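Gnocchi, surface texture and sauce pickup
Plendcombe test kitchen, November, started 8.40 am

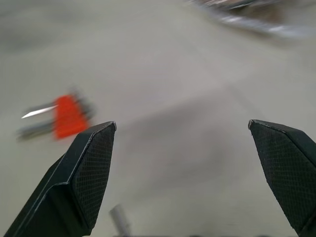

Continuing from the last gnocchi entry, where the dough was settled and the shape was not. The question today is how much the surface marking changes the sauce left on each piece after draining and tossing. So far we have only compared smooth with ridged, and the ridged ones came off three different tools. I want a finer marking in the set as well. The diamond cross-hatch on the inner faces of the two black gripper fingers is a fair guide to the type: low ridges, close together, crossing at an angle. On potato dough the ridges would need to be coarser than that or they will close up in the water.

Potatoes: Merkine, floury, 2,518 g raw weight in skins. Baked on salt, not boiled, as before. Split and riced while still too hot to hold comfortably, then spread on trays until the steam stopped. Amber Dekker riced, I weighed. No lumps worth noting except in the last few, which came from the cold corner of the oven and were put aside for soup.

Flour: Drasivby soft white, same ratio to riced potato as the last entry. Yolk and salt unchanged. Mixed with a scraper and folded until it held, then stopped. Divided into 4 batches, rolled to the same rope thickness between the wooden guides and cut against the stop.

Batch A. Smooth. Cut and left as pillows.
Batch B. Rolled down the Nieminen board, ridges lengthways.
Batch C. Rolled off the back of a fork.
Batch D. Cross-hatched. Rolled once down the board, turned, rolled again lightly at an angle.

D is slow. The second pass flattens the first unless the piece is floured again between passes, and then there is loose flour in the grooves that clouds the water. Marek Vondráček suggested pressing D flat between two pieces of textured mat. Tried on a handful. The pattern was clean but the pieces lost the hollow at the back, so they are no longer comparable with B and C. Kept out of the results.

Sauce: plain tomato, 900 g passata, oil, one clove of garlic removed before the end. Reduced to 798 g total and passed through a sieve. I would have liked it slightly thicker. Held covered at the back of the stove and stirred before each use.

Cooking: one batch at a time, fresh water each time, lifted out a short count after floating. Drained on the perforated tray, not in a colander, as the colander knocks the edges. Tossed in a warm pan with a weighed amount of sauce, same number of turns, then lifted with the spider and weighed again.

Results, in order of sauce held per unit weight of gnocchi: B highest, C close behind, D third, A last. The gap between B and C is small enough that I would not rely on it. The gap between C and D is larger than I expected and in the wrong direction.

Cut a few of D across after cooking. The second set of grooves had almost gone. What was left was a slightly rough skin with the first set of ridges blunted. Rough skin does hold more than smooth skin, which fits with D beating A, but the sauce sits in a thin film and there is nothing in the grooves. The hollow at the back was also shallower in D than in B, and I now suspect the hollow matters more than the ridges. We have never tested that separately.

Eating: Amber and Marek both preferred B. Marek could not tell C from B with his eyes shut. Amber found D floury on the outside, and I agree. A was the softest and would be my choice with butter, where pickup is less of a concern.

Problems. Batch A was cooked first and the sauce had thickened a little by the time D went in. This should have favoured D, so it does not explain the result, but the order ought to be changed next time. The scale drifted once during C and was zeroed again; the reading before that was discarded. The board needs a proper dry brush - dough had packed into the lower ends of the grooves by the end of B and the last pieces are visibly shallower.

Next:
Hollow without ridges, thumb only, against ridges without hollow.
Repeat B and C with the cooking order reversed.
Coarser cross-hatch, single press, if Marek can find a mat with wider spacing.
Thicker sauce, same passata.
Leftover raw B frozen on a tray and bagged, top shelf, labelled. Cook from frozen, do not thaw.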